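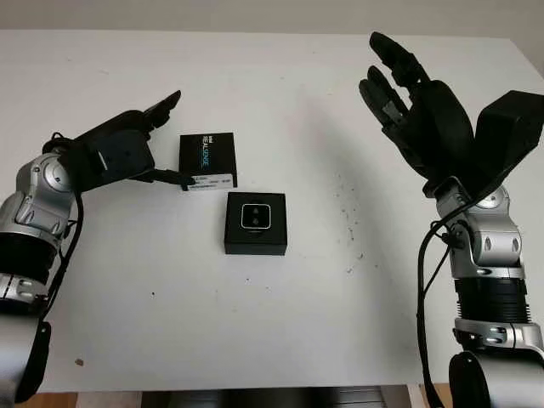 Home | Workshop | Checklists | Garden Shed | Contact

Receiving Bench Checklist for Small Boxed Gear, With My Comments

By Ilham Entili
June 14, 2020
4 comments | 17 shares

A few of you at the Flonesville workshop asked for the list I use when small electronics come in the door, so I've typed it up properly at last (my handwriting has been a trial to everyone, I know). It covers cameras, sensors, power adapters, anything that turns up in a retail box and gets opened on the white table. Please print it, scribble on it and tell me what I've missed!

BEFORE ANY BOX GOES ON THE TABLE

[ ] Tabletop wiped and dry.
Comment: A soft cloth and plain water will do for most days. I like a white top for this job - a dropped screw or a sliver of tape shows up straight away, and so does the grime, I'm afraid.

[ ] Drinks and food on the side shelf.
Comment: Yes, travel mugs with lids count as drinks. I've had this conversation with nearly all of you and I'm still fond of you.

[ ] Cords and leads clear of the area where you'll be working.

[ ] Table steady when leaned on.
Comment: The Pavberg table has adjustable feet and they do creep. Give them a quarter turn by hand and try again before you go hunting for a folded bit of cardboard.

OUTSIDE OF THE BOX

[ ] Corners and edges looked over for crushing, splits or damp.
Comment: Turn the box right around, and don't forget the bottom. Black cartons hide scuffs very well, so tip them toward the light. A soft corner isn't a reason to refuse a parcel, but write it down while you're looking at it.

[ ] Name on the box agrees with the packing slip.
Comment: Plenty of gear comes in dark boxes of much the same style, and it's easy to see a familiar logo and stop reading. A REALSENSE box tells you the brand in big letters, but go on to the small print on the white label as well and check the model there against the slip, character by character. I read mine aloud, which makes me popular.

[ ] Label left whole.
Comment: If you must cut near it, cut on the other side. Returns are a misery without the label.

[ ] Tall boxes laid flat if they'll be left for more than a minute or two.
Comment: A narrow box on its end looks very smart and takes up hardly any room, but one sleeve is enough to send it over. Flat ones can stay as they are, well in from the edge.

OPENING UP

[ ] Blade set short, cutting away from your other hand.
Comment: The Fastura cutter clicks into place at its shortest setting. Please leave it there!

[ ] Contents compared with the slip before anything is plugged in.

[ ] Lenses and glass faces untouched.
Comment: Hold a camera by its sides. If there's a film over the front, leave it on until the thing is going to be used.

[ ] Little silica packets collected and binned.

PUTTING AWAY

[ ] Empty box kept with its inserts on the Casado shelving, heaviest at the bottom.
Comment: We keep boxes until September and then have a good clear-out, so put your initials on anything you want saved past then.

[ ] Line filled in on the receiving sheet, including damage, even if it's slight.

[ ] Table wiped again and the cutter back in its drawer.

Spare copies of the sheet are in the blue folder by the door, and if the folder's empty, the master is filed as sheet 1932.

Previous: Ladder Checks | Next: Extension Cords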